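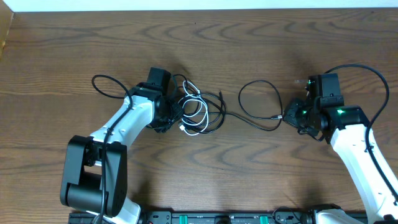
Foto: Jinfeng Li

Mirora: resultados de la liga de baloncesto de Flaltcombe

LÉEME

Hola. Aquí voy guardando los partidos de la liga de Flaltcombe desde que me cansé de buscarlos en hojas sueltas y en mensajes del móvil. De momento hay 300 partidos, todos de categoría sénior, y cada uno ocupa una fila de partidos.csv.

Qué trae cada fila
jornada, local, visitante, puntos_local, puntos_visitante, prorroga (sí o no) y notas. En notas escribo lo que me apetece, así que no intentéis procesarla en serio, que hay de todo (¡hasta quejas mías de los tiros libres!).

Los puntos por jugador van aparte, en anotadores.csv. Ojo con el Whitlock: en 42 partidos solo tengo el total del equipo, porque el acta venía sin desglosar. Esas celdas están vacías y no a cero. Si sacáis medias, filtradlas antes, que a mí ya me salió un pívot desastroso por no hacerlo.

Cosas que sé que están mal
El Lanberg cambió de nombre a mitad de temporada y todavía sale de las dos maneras. Lo arreglo en agosto, creo. Rhys Costigan y Gus Wojcik me han pasado correcciones de las prórrogas y las suyas ya están metidas.

Uso
Coged lo que queráis y citad Mirora. Si veis un marcador raro, abrid una incidencia con la jornada y los dos equipos. Suelo mirarlas el domingo por la noche, después del partido.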